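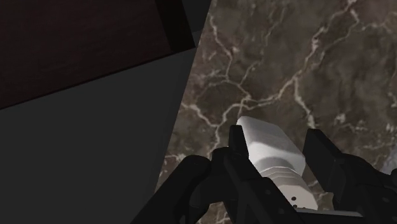
3.2 Vormachen per Fernsteuerung

Ich gebe zu, am Anfang habe ich die Küchenaufgabe in Kivham ziemlich unterschätzt! Wir steuern den simulierten Arm von Hand (über das Pult von Hukico, das bei schnellen Drehungen leider etwas nachhängt) und speichern jede Vorführung komplett, also auch mein Zögern vor dem Greifen. Von über 800 Versuchen habe ich 71 selbst gefahren, die meisten im Oktober. Der Greifer startet offen, wie in Abb. 2, und dann heißt es: langsam ran und erst spät schließen.
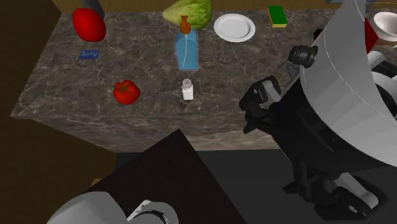

Abb. 2: Arm mit offenem Greifer an der Arbeitsplatte.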